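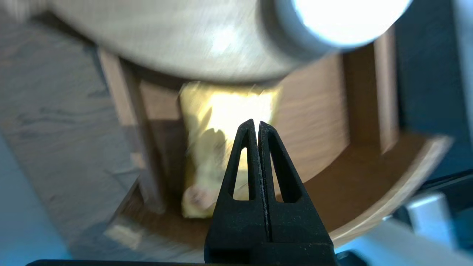 The Quiet Harbour: A Small Port Between Two Empires

Siiri Honkanen spent ten years in the archives before she wrote the first page of her history of Rantala, and the reader feels this patience from the beginning. The book follows one Baltic trading port through the years when its merchants had to please two governments at the same time, and mostly they managed to please neither of them.

The main figure is the customs officer Joscha Kleinschmidt, who came to the town for one winter and stayed for 17 years. His letters home are dry and often funny. He complains of the herring, of the priest, and of the price of candles, but between these complaints he writes down which ships came in October and what they were hiding under the grain. Honkanen has understood that such a man is a better witness than any ambassador.

I was less convinced by the middle part. The tariff disputes take 30 pages, and although the author explains them with care, I had to go back several times to remember who was owing money to whom. A map would have helped here. There is one, but it is at the end of the book and the harbour is printed very small.

The translation by Craig Baxter is calm and exact. He leaves some of the old measures as they were - a good decision, I think - and explains them in short notes.

Lempi Lindqvist told the story of the same port in her older study, but she saw it from the capital, as a problem to be solved. Honkanen stays on the quay. In the last three chapters the garrison leaves, the warehouses are sold, and the widow Hertta Saarinen buys two of them for almost nothing. What she did with them is the best part of the book, and I will leave it for the reader to find.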